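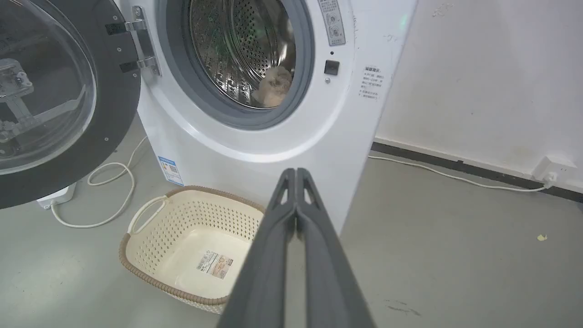 Hnat Kovalchuk wrote in under the last laundry post to ask why his towels come out smelling worse than they went in, and whether it was the powder or the machine. He'd already changed powder twice. His sister told him vinegar, his neighbour told him never vinegar.

Machine, nearly always. So, a quick one on cleaning a front loader. I do mine while the kids are at swimming so this is written in the order I do it, at the speed I do it.

What you need

Old towel or two
Shallow tray – a roasting tin is fine, wash it after
Microfibre cloths, a few
Old toothbrush
Washing up liquid
Soda crystals or a proper washing machine cleaner
Rubber gloves if you're squeamish (I am)

Before you start

Empty the drum. Properly. Put your whole arm in and feel round the back and along the bottom, small fluffy things sit there and look like part of the shadow. Flannels, baby socks, a glove once. Get the laundry basket right under the door opening and scoop everything straight into it, saves dropping clean stuff on the floor.

Then switch off at the wall. Yes even for the seal.

1. The seal

The grey rubber ring round the opening. Pull the lip gently towards you and look in the fold, mostly at the bottom. Hair, grit, a hairgrip, black slimey bits. Lift out what you can with a dry cloth first. If you go in wet it just smears.

Now warm water and a squirt of washing up liquid, cloth over one finger, all the way round. Toothbrush for the stubborn bits. Don't yank the rubber and don't use anything sharp on it, a torn seal means water on the floor and a bill. Mine was £200 fitted, in March, and that was the cheap quote.

Rinse cloth, go round again. Dry it with a fresh one.

Black spots that won't shift – that's mould in the rubber itself. You can fade it but you may not get rid. If it's clean and dry it doesn't seem to smell, so I leave mine alone.

2. The door

Inside of the glass, especially the low part that bulges into the drum. There's a film on it you don't notice till you wipe half. Same soapy cloth. Then round the rim, and the hinge side, where fluff packs in behind the brackets. Dry toothbrush for that. Go easy round the catch, no need to soak it.

3. The drawer

Not every machine has it in the same place but they mostly pull out whole. Look for a tab to press down at the back. Soak it in the sink in hot water, 16 minutes is what my kitchen timer was left on so 16 minutes it gets. Toothbrush in the softener bit, that's the worst bit. While it's soaking wipe inside the hole it came out of, and the roof of the hole as well.

If your drawer's always gunky you're using too much. I went down to half the softener and then gave it up for towels altogether. Towels are better without it anyway, softener coats them and they stop drying you.

4. The filter

Usually behind a little flap low down at the front. Check the book for yours. Wait till the machine's cool if you've just done a hot wash!! Old towel down, tray on the towel, unscrew it slowly. Water will come. Screw it back up when the tray's full, empty, carry on.

If there's a thin drain hose next to it use that first, much less mess.

Pick out the fluff and coins, rinse the filter under the tap, wipe inside the hole. Screw back in tight. Check it's tight. I've not checked it and mopped the whole kitchen.

5. The hot wash

Drawer back in, power back on. Nothing in the drum. Soda crystals straight in the drum, 4 big tablespoons, then the hottest long cycle you've got. Or use the cleaner and do what the packet says. Not both together. And never bleach and vinegar together, ever, the fumes are dangerous.

I don't bother with vinegar in mine. Some people swear by it, some repair people say it's hard on the rubber, so I stay out of it.

When it's done wipe the seal one last time, there's often bits washed down into the fold.

Keeping it that way

Door open between washes. Wide if you've room, a crack if you haven't or there's toddlers or a cat about. Drawer open a bit too.
Wet washing out as soon as it's finished, not after tea.
One hot wash a week – towels or bedding. If everything you wash is at 30 the gunk never goes.
Quick wipe of the fold when you take the last load out.

I do the full clean every couple of months. Filter more often when the dog's moulting.

Hnat, for the towels themselves: wash them twice, hot, no softener, half the powder, and dry them right through before they get folded. If they still smell after that and the machine's clean, get someone to look at the drain hose, it can be fitted too low and let old water back in.

Descaling next time, if I get to it. Hard water people, tell me what you use.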